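Joltdale potted pom-poms: two months on the windowsill

I don't like artificial flowers much. I should get that out of the way, and anybody who thinks that rules me out can go read the five-star reviews on the Joltdale page, most of which seem to have been written before the box was all the way open.

The listing calls them "lifelike, maintenance-free potted blooms." I bought mine in February, when nothing alive would grow in our front room, and I went in wanting to know two things: do they pass for real at arm's length, and do they fall apart.

The first answer is no. The red ones are round, packed tight with petals, and much too bright. I have never seen a plant that had these flowers and this grass on it together. From the doorway, with the lamp off, fine. My neighbor Afshin Yazdani took one look and asked where I got the plastic ones. The pale pink are better, and if I were buying again I'd get only those, although they come with a few orange blooms mixed in that I'd happily pull out.

The grass is my main complaint. The long blades go wherever they want. They stick out way past the pot, so a small pot ends up needing a big shelf. You can bend them back, and they drift out again over a day or so. I trimmed 13 of them on one pot with kitchen scissors and it looked tidier, but the cut ends are blunt and pale and I can see every one of them. Trim low if you trim at all.

The feathery green stuff holds dust. "Maintenance-free" is a stretch. I went over it with a hair dryer on the cool setting, which moved most of the dust onto the table.

Now the pots, which I like more than I expected to. The one with the faceted, wavy rim is the nicest thing in the order and I may end up using it for something real. The ones with twine are okay if you like twine. The bow is tied loose and mine slid down the pot the second time I picked it up. A dab of glue at the back took care of it. Sasascombe sells a plain white pot with no string on it, and I would have paid a little more for that.

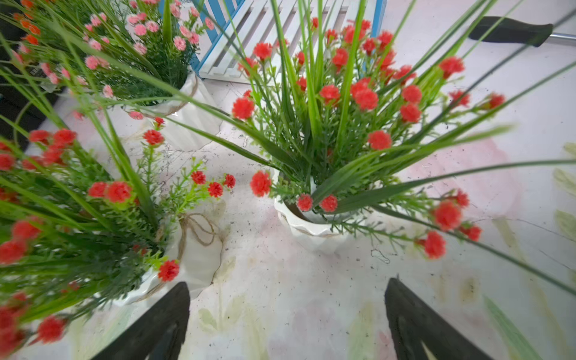
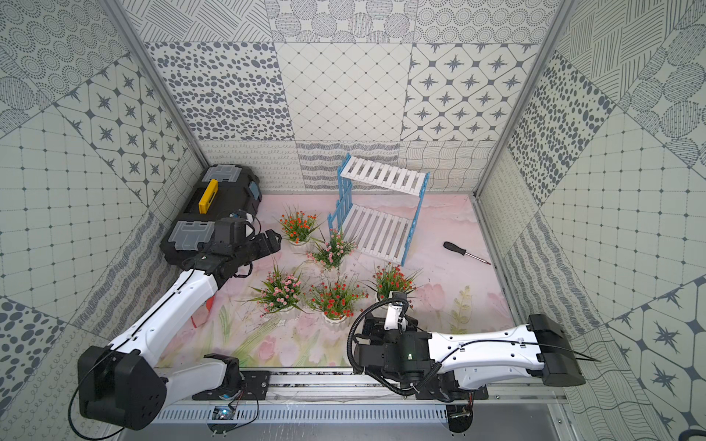
Stability is so-so. With all that growth leaning one way, a light pot wants to follow it. I put a handful of gravel in the bottom of each and haven't had a spill since, but a thing sold as finished shouldn't need gravel.

Shipping was fine. The blooms came squashed on one side and took most of an evening to fluff out, starting at 6 and ending after dinner. One red head came off its stem in my hand. Customer service (a person named Negin Rostami, quick and polite) offered me a partial refund, which I took, and I glued the head back on anyway.

Would I buy them again? One pink pot, on sale, maybe. Full price for the set, no. If you want color in a dark corner and your visitors stay on the couch, they'll do the job. I'm giving them 2 stars, plus a half for the wavy pot if the site allowed halves.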